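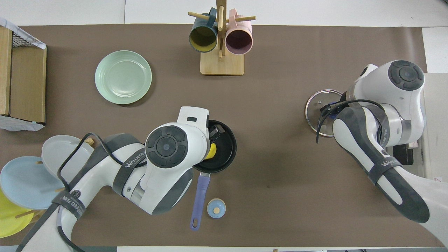
**MINUTES — TELEOPERATION WORKING GROUP**

Sunday meeting, 14 April 2024, Plutthorpe workshop

Chair: Beryl Rudd
Minutes: Bíró
Apologies: one, received by email

**1. Previous minutes**

Accepted with one correction. Item 4 should have read "left gripper", not "left arm".

**2. Recording totals**

The kitchen set now stands at 1,775 demonstrations, of which 684 are pan-and-lid. Beryl asked that the two figures be reported separately from now on, as the pan-and-lid work is what Stesen will train on first.

Bíró has reviewed the latest batch and rejected 51 recordings. Most were rejected for long pauses in the middle of the task, where the operator stopped to think with the arms hanging over the mat. The rest had one arm's joint log missing. The rejected files will be kept in a separate folder and not deleted.

**3. Pan and lid task**

Discussion of how the two arms should share the work. The present layout has the left gripper working in the small black frying pan with the yellow item while the right gripper handles the glass lid. Operators have been doing this in different orders. Some pick up the lid early and hold it off to the right until the left arm is clear. Others leave the lid alone until the left arm has finished.

Beryl prefers the first, as it gives the model more examples of both arms being occupied. Bíró said it is harder on new operators, who tend to forget the right hand and let the lid drift. He has seen it tilt a good way over without the operator noticing.

Agreed: lid held early for all new recordings. Earlier recordings to be labelled by order so they can be split out later.

Pan handle to point toward the operator at the start of each run. The light blue lid stays on the mat as a distractor and is not to be picked up in this task. Mug tree and mint plate also stay where they are.

**4. Hand guiding versus remote control**

Stesen had asked whether we could go back to moving the arms directly by hand. We recorded 156 demonstrations that way in November. The motion was smoother, but the operator's hands and sleeves were in view for much of it and the grip timing was poor.

Agreed to stay with remote control for two-arm tasks. Hand guiding may still be used for single-arm plate rack work — Beryl to write to Stesen.

**5. Equipment**

Cable slack on both arms to be checked before each session. The straps on the arms have been creeping toward the joints and should be reseated at the same time.

The Wono pedals are still sticking. Replacement quote not yet received.

**6. Actions**

- Beryl: reply to Stesen on item 4
- Bíró: label existing pan-and-lid files by order
- Bíró: update the operator sheet with the new lid instruction
- Beryl: chase the pedal quote

**7. Next meeting**

Same place, date to be set by email once Stesen has replied.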